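Prono table, white, rounded corners
Marciniak range / tables & desks
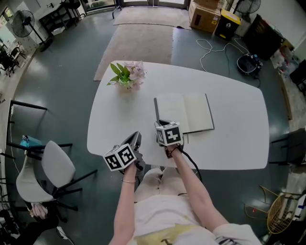
Prono in white, with notebook and lilies.

Rounded rectangle top, white, no sharp corners to catch your hip on. Works as a desk, works for dinner, works for both if you clear up in between. Sits happily with odd chairs so no need to buy a set.

Price: 249
Delivery: 2 boxes, top and legs packed seperately
Height: 73 cm
Colours: white only for now. Grey back in June, we hope

Assembly
Allen key in the bag with the bolts. Do the legs finger tight first, stand it up, then go round again with the key. Easier with a second pair of hands. Put a blanket down before you lay the top on the floor, it will scratch.

Care
Damp cloth, drop of washing up liquid. No bleach, no scouring pads. Wipe up lily pollen dry, dont rub it. Mat under hot pans please.

Delivery & returns
Free to Gatville and villages nearby. Further out ask for a quote before ordering. Upstairs flats, tell us which floor and if theres a lift. Returns fine if unused and still boxed, you pay the carriage back.

Spare bolts and feet: email Purificación Sepúlveda in the parts office with your order number.

Goes with: Bistach side table, Bistach bench (out of stock)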